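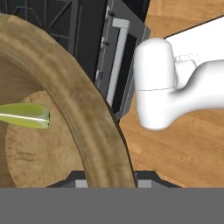
*A wide, shallow bowl with a rounded rim.*

**Prydderch to open second kitchenware shop in Morken**

Thu 5 March

Prydderch, the kitchenware and tableware retailer, will open its second shop this spring in the former seed merchant's building on Morken high street. The lease was signed in January and fitting out has begun.

The new shop has 1443 square feet of selling space on the ground floor, with a stockroom and packing area above. The company's first shop, in Vilorach, will stay open with its present hours and staff.

Morken will carry the full range of bowls, boards, jugs and everyday plates, along with cookware and table linen. A section at the back will be given over to seconds – pieces with small faults in the finish that are sound to use – which until now have only been sold at the Vilorach stock sale.

Dilwyn James, managing director of Prydderch, said: "We have had customers driving over from Morken for years, and a good number of them asked us to look for a place there. The seed merchant's came up in the autumn. It needed a new floor and the wiring was old, but the windows are large and there is a loading door on the side street."

The building work is being done by Idier, a joinery and shopfitting firm based in Morken. Idier is keeping the original counter, which will be moved to the front of the shop and used as the till point. The wall of seed drawers will also stay and will hold cutlery and small tools.

Eight jobs are being created, five of them part-time. Gerrit Shabalala, at present assistant manager in Vilorach, will manage the new shop.

"Most of the posts are still open and we would like to hear from people who live nearby," said Gerrit Shabalala. "Shop experience is useful. We will train people on the products."

Prydderch stocks 1118 lines, most of them also sold by mail order. Orders placed by post or telephone can be collected free of charge from either shop once Morken is open. Gift vouchers already issued will be accepted in both.

Parking is available behind the high street, and the shop entrance has no step. The opening date will be announced when the floor has been laid and the building inspected.

**Notes to editors**

Prydderch sells kitchenware and tableware from its shop in Vilorach and by mail order. Interviews with Dilwyn James and visits to the Morken building can be arranged through the Vilorach shop. Visitors to the site must wear sturdy shoes.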